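Grip limits on clear soft-sided boxes, what do you use?

stodus_cell
Posted May 18, 2026
Our written rule says the operator sets finger width before every new item type and logs it. Fine for cartons. For clear plastic boxes with cloth edges, people log different widths for the same box. Is there a good practice for this?

fenell29
Grip on the taped edges only, never the sheet. We put that in our procedure in February and the logs settled down.

peetersline
Disagree with "never." On some boxes the edge is too wide for the fingers. Our rule is edge first, sheet allowed at low force with a second person signing off.

fenell29
A second signature doesn't stop the sheet from creasing. If the edge won't fit, change the fingers.

peetersline
Not every shop has spare fingers. A rule people can't follow gets skipped.

stodus_cell
How do you write up the approach? Ours only says "center on item."
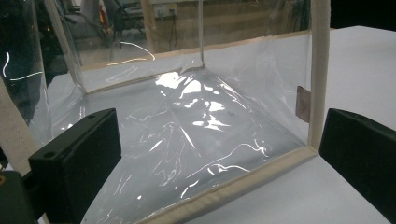
altberg_ops
One finger each side, flat inner faces toward the box, and stop before contact to check. Look at the floor sheet too. Creases and glare are bad reference points, so our sheet says to line up on the beige edges. On sheet grips I'm with peetersline, but write the force limit down.

fenell29
I can live with that if the limit is a number and not "low."

stodus_cell
Thanks. I'll redraft section 16 and post the wording.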